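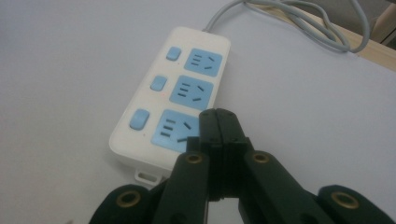
White power strip, blue socket panels, on the table.

May 10, 2022. Notebook, family services workshop, Grarineck

Really good day. We finally ran the new version of the home-visit booklet past the kinship carers, start to finish, and they had more to say than we had paper for!

What we took in: draft four, 25 pages, large print, with the family tree at the front instead of the back. Revathi's idea, and she was right. Last month (April, draft three) people got to the tree when they were tired and left half of it blank. Today they started with it and wouldn't stop. One grandmother filled hers in, turned the sheet over and carried on with her cousins in Kandovport – four of those names weren't in the child's file at all. Four! Any one of them might be somebody a child could spend a weekend with.

Notes from the table, in the order I scribbled them:

"Placement" still appears on pages 6, 9 and 14. Everyone dislikes it. They say "staying with". Change it throughout.

The page on visits with parents needs room for what the child wants to bring along. Somebody's nephew takes the same blanket everywhere and it gets left behind every time.

Lovely long argument about the language page. The younger carers want words and phrases they can say at breakfast, the older ones want the songs. I think we can have both if we drop the map, which is too small to read anyway.

The complaints page is fine. Two people said it was the first one they'd understood. Leave it alone!
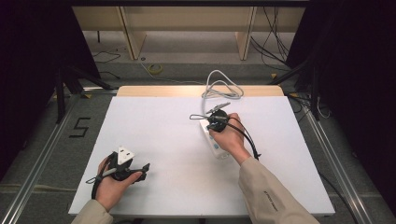 Then the money page, where I'd got it wrong. I had the school clothing grant down as 600 and it's 800 from this year, so the worked sum underneath is out as well. Myrtle spotted it before I'd finished reading the line aloud. Corrected in my copy in red; the master file still has the old figure, so please don't print from it until I've been in.

Myrtle also wants the aunties' evening at Mavby to see the next draft before the office does. I'm all for it. They know which families will read a booklet and which would sooner have it talked through over a cup of tea, and I'd like to hear how they'd do the talking.

Gosling (the sibling contact project, for anyone new reading this) came up twice without my mentioning it. Carers with one child of three or four in the house want to know who phones whom, and how often. At present the booklet gives it a single sentence. I'd give it a whole page, with the phone numbers written in by the worker at the first visit. Revathi will draft it and I'll try it on the two families I'm seeing next.

Count of comment slips: 61, all in the green folder, sorted by page. A few have no page number and I've put those at the back. Haven't read them all properly yet, but the one on top says "more room for the dads' side", and I've gone back to the tree with a ruler to see what can be moved. If the boxes for the child's own details go along the bottom, there's space for another row.

To do: order thicker card for the cover, ask Myrtle for the spellings on page 11, return the spare chairs.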